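Priltau 유니폼 정리 기록 - 읽어 주세요

버전 4
마지막 수정: 2024년 5월 18일 토요일
작성: Asnakech Teshome
검토: Rachid Abdel Hamid

1. 이 자료는 무엇입니까

Priltau는 농구 유니폼을 펴고, 접고, 보관하는 과정을 사진과 짧은 글로 모은 자료입니다. 처음에는 Grivstead 체육관의 유니폼 창고를 정리하려고 시작했습니다. 창고에는 여러 해 동안 쌓인 민소매 상의와 반바지가 있었고, 경기 날마다 필요한 옷을 찾는 데 시간이 많이 걸렸습니다. 그래서 옷마다 상태를 적고, 접는 방법을 하나로 맞추고, 그 기록을 폴더에 남기기로 했습니다.

저는 한국어가 모국어가 아닙니다. 문장이 어색한 곳이 있으면 알려 주십시오. 용어는 Rachid Abdel Hamid 씨와 같이 정했고, 다른 팀에서 쓰는 말과 다를 수 있습니다.

2. 자료의 구성

폴더는 4개입니다.

pyeogi - 구겨진 옷을 펴는 단계
jeopgi - 편 옷을 접는 단계
bogwan - 상자에 넣은 뒤의 상태
memo - 옷별 메모와 수정 기록

기록은 모두 400건입니다. 그중 200건은 상의이고, 나머지는 반바지와 연습용 조끼입니다. 한 건에는 사진 한 장 이상과 메모 한 개가 들어 있습니다. 메모가 비어 있는 기록은 이번 버전에서 모두 뺐습니다.

파일 이름은 종류, 색, 순서의 차례로 씁니다. 색은 몸판의 색을 기준으로 합니다. 테두리의 색은 이름에 넣지 않고 메모에 적습니다. 이전 버전에서는 테두리 색도 이름에 넣었는데, 이름이 너무 길어져서 목록에서 끝까지 보이지 않았습니다.

3. 메모의 항목

메모는 일반 텍스트 파일이고, 한 줄에 한 항목을 씁니다.

종류: 상의, 반바지, 조끼 중 하나
몸판 색: 한 단어로 씁니다
테두리: 색과 줄무늬의 유무
시작 상태: 펴짐, 반쯤 접힘, 구겨짐, 뭉침 중 하나
뒤집힘: 없음, 일부, 전체
보이는 면: 겉, 안, 섞임, 모름
바닥: 옷이 놓인 곳의 색과 느낌
비고: 자유롭게 쓰되 짧게

"구겨짐"과 "뭉침"은 구별하기 어려운 때가 있습니다. 우리는 목둘레나 진동둘레가 한 곳이라도 선으로 보이면 "구겨짐"으로 적습니다. 그런 선이 하나도 보이지 않으면 "뭉침"입니다. 이 기준은 Kang 창고의 기록 방식을 참고해서 만들었습니다. 그쪽에서는 세 단계만 쓰고 있어서, 두 자료를 합칠 때에는 "구겨짐"과 "뭉침"을 하나로 바꾸어야 합니다.

"보이는 면"에서 "모름"을 쓰는 것은 잘못이 아닙니다. 흰색이 넓게 보일 때 그것이 안감인지, 다른 색으로 된 판인지 사진만으로 정할 수 없는 경우가 있습니다. 추측해서 "안"이라고 쓰는 것보다 "모름"이 더 좋습니다.

4. 상의를 펴는 순서

민소매 상의는 소매가 없어서 쉬워 보이지만, 처음 하는 사람은 목둘레와 진동둘레를 자주 혼동합니다. 두 곳에 같은 모양의 테두리가 있으면 더 그렇습니다. 먼저 목둘레를 찾습니다. 목둘레를 찾은 다음에는 어깨 쪽으로 테두리를 따라가고, 진동둘레의 가장자리를 잡습니다. 잡을 때에는 천을 넓게 쥐지 말고 접힌 부분만 집습니다.

테두리가 말려 있으면 그 부분을 먼저 풀어 줍니다. 말린 채로 당기면 꼬인 곳이 더 단단해지고, 나중에 접었을 때 어깨가 두꺼워집니다. 몸판이 위로 넘어와 있으면 테두리를 정리한 뒤에 아래쪽으로 되돌립니다.
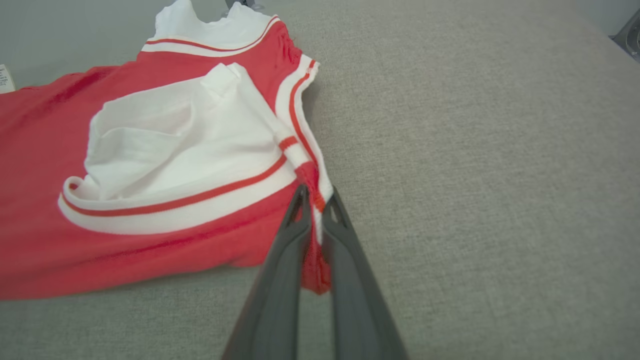
밑단은 맨 마지막에 봅니다. 밑단부터 당기면 위쪽의 주름이 그대로 남고, 결국 두 번 일하게 됩니다. 두 손으로 밑단의 양쪽 끝을 잡고 가볍게 한 번 당긴 다음, 손바닥으로 가운데에서 바깥으로 쓸어 줍니다. 번호나 이름이 인쇄된 옷은 그 부분을 세게 문지르지 마십시오. 오래된 인쇄는 쉽게 갈라집니다.

옷이 전체로 뒤집혀 있으면 펴기 전에 바로 뒤집습니다. 일부만 뒤집혀 있으면 편 다음에 확인해도 됩니다. 우리 기록에서는 이 두 경우의 순서가 다르므로, 비교할 때 주의해 주십시오.

5. 상의를 접는 순서

앞면이 바닥을 향하게 놓습니다.
왼쪽을 목둘레의 끝까지 접습니다.
오른쪽도 같은 너비로 접습니다.
밑단을 가운데까지 올립니다.
다시 한 번 접어서 목둘레의 바로 아래에 맞춥니다.
뒤집어서 앞면이 위로 오게 합니다.

이렇게 하면 상자에 세워서 넣을 수 있습니다. 눕혀서 쌓으면 아래에 있는 옷을 꺼낼 때 위의 옷이 모두 흐트러집니다. 상자 하나에 80벌까지 넣어 보았는데 너무 빽빽해서 손이 들어가지 않았습니다. 지금은 그 절반만 넣고 남은 자리에는 얇은 판을 세워 둡니다.

반바지는 반으로 접어 다리 두 개를 겹치고, 허리 고무줄이 위로 오게 합니다. 끈이 있는 반바지는 끈을 안쪽에 넣습니다. 끈이 밖에 나와 있으면 옆의 옷과 엉킵니다. 조끼는 접는 방법을 따로 정하지 않았습니다. 크기가 작고 천이 얇아서 둥글게 말아도 문제가 없었습니다.

6. 옷의 상태를 적는 방법

작은 점이나 얼룩이 보이면 비고에 "점 있음"이라고만 씁니다. 무엇 때문에 생겼는지는 쓰지 않습니다. 사진에서는 먼지, 그림자, 올이 나온 곳이 서로 비슷해 보입니다. 실제 옷을 손에 들고 확인한 사람만 원인을 적을 수 있고, 그때에는 자기 이름도 같이 적습니다.

색은 조명에 따라 다르게 나옵니다. 빨강과 다홍, 남색과 검정은 특히 헷갈립니다. 파일 이름에서는 다홍도 빨강으로 통일했습니다. 더 정확한 색이 필요하면 비고를 보십시오. 다만 비고의 색 이름도 쓴 사람의 눈에 따른 것이어서 측정값처럼 쓰면 안 됩니다.

7. 알려진 문제

jeopgi 폴더의 반바지 기록 몇 건에는 중간 단계의 사진이 없습니다. 다시 찍을 계획은 없습니다.

지난 12월에 넣은 기록은 "바닥" 항목을 너무 간단하게 썼습니다. "회색"이라고만 되어 있고, 천인지 매트인지 적혀 있지 않습니다. 사진을 보고 고칠 수 있는 것은 고쳤습니다.

조끼의 앞과 뒤는 구별하지 않았습니다. 우리가 가진 조끼는 앞뒤의 모양이 거의 같습니다.

큰 옷과 작은 옷이 섞여 있지만 치수 항목은 없습니다. 라벨이 떨어진 옷이 많아서 버전 2에서 이 항목을 지웠습니다.

8. 바뀐 점

버전 4: 메모가 없는 기록을 뺐습니다. "보이는 면"에 "모름"을 추가했습니다.
버전 3: 파일 이름에서 테두리 색을 뺐습니다. 반바지의 끈에 대한 설명을 넣었습니다.
버전 2: 치수 항목을 지웠습니다. "구겨짐"과 "뭉침"을 나누었습니다.
버전 1: 처음 정리한 것입니다. 상의만 있었습니다.

9. 사용과 인용

창고 정리, 수업, 개인 공부에 자유롭게 쓰실 수 있습니다. 일부만 가져가실 때에는 memo 폴더의 해당 파일도 같이 복사해 주십시오. 사진만 따로 돌아다니면 나중에 상태 항목을 확인할 방법이 없습니다. 고친 내용을 다시 나누어 주실 때에는 버전 번호 뒤에 자기 표시를 붙여 주시면 좋겠습니다.

인용할 때에는 다음과 같이 적어 주십시오.

Asnakech Teshome, Rachid Abdel Hamid. Priltau 유니폼 정리 기록, 버전 4.

10. 고칠 곳을 알려 주시는 방법

Gridari 게시판에 파일 이름과 고칠 항목을 적어 주십시오. 한 글에 여러 파일을 적으셔도 되지만, 파일마다 줄을 바꾸어 주시면 읽기 쉽습니다. 접는 방법에 대한 의견은 제목에 "접기"라고 써 주십시오. 맞춤법에 대한 의견은 제가 직접 보고 고칩니다. 답이 늦을 수 있으나 모든 글을 읽고 있습니다.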